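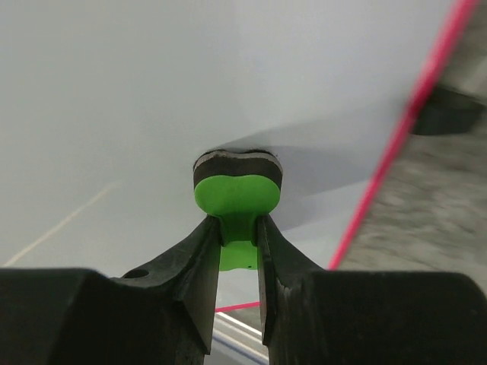

*The peanut eraser in green, felt side to the board.*

## Peanut Whiteboard Eraser

We carry a lot of erasers at Trilonwood, and most are gray or blue bricks that vanish under a stack of paper by lunchtime. This one is bright lime green and shaped like a peanut, and it's become our favorite thing on the shelf!

The shape is fun, but it earns its keep too. The middle narrows to a waist, so your finger and thumb drop into place and the eraser doesn't twist when you lean on a stubborn line. Kids get the hang of it right away (so do people who have spent years wiping boards with a sleeve). The rounded lobes at each end are handy for small fixes — one wrong digit in a long sum, say, with everything next to it left alone.

Behind the green body there's a thick dark layer, then a thin felt-like gray strip that does the wiping. The dark layer has some give, which helps on older boards that have bowed a little over the years.

**Good to know**

- Works on painted steel, enamel and glass boards
- For dry-erase marker only; chalk clogs the felt
- Sold singly or in packs of 4 or 8
- Weight: 44 g each
- Not magnetic — it lives on the tray or in a cup

**Keeping it clean**

Felt picks up ink, and a dark fringe along the edge is normal after some use. Tap it out over a bin, then brush the strip with an old toothbrush. If it starts leaving gray streaks, wipe the felt with a barely damp cloth and let it dry overnight, felt side up. Please don't soak it. The glue won't like that, and neither will your tray.

For marker that has sat on the board for weeks, go over it with fresh marker first and wipe while it's still wet. Ghosting that won't budge needs a board spray, and we like the Sovham one for that.

**Ordering**

Singles and 4-packs ship from our own shelves. The 8-packs come straight from Iltell and take a few days longer. Schools can also order a carton of 68, which works out cheapest per eraser by a fair bit. Write to us before you order a carton so we can check stock.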